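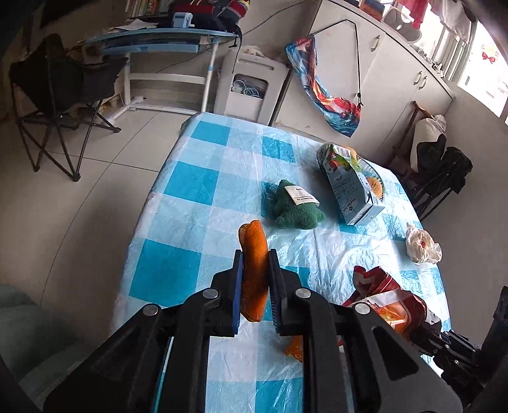
Fig. 3 – Soft item held upright between the jaws, table set for clearing.

Share (4) | Print | E-mail

Step 4: Record your table-clearing examples

1. I leave the table messy on purpose – wrappers, a carton, a toy. Maurya learns more from clutter.
2. Close the jaws slowly on anything soft. Squeeze just enough to lift!
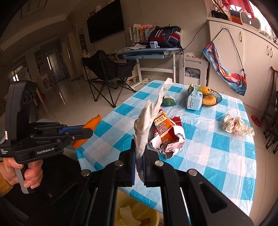

3. Crumpled tissue gets its own takes, and I pinch it low so the top stays free. I did 230 of these in May (yes, really).
4. Open the jaws fully before you stop recording.

Caution: keep fingers clear of the linkages.

Note: save each take to Trikport before starting the next.

Filed under: Setup Guides, Hand-Held Grippers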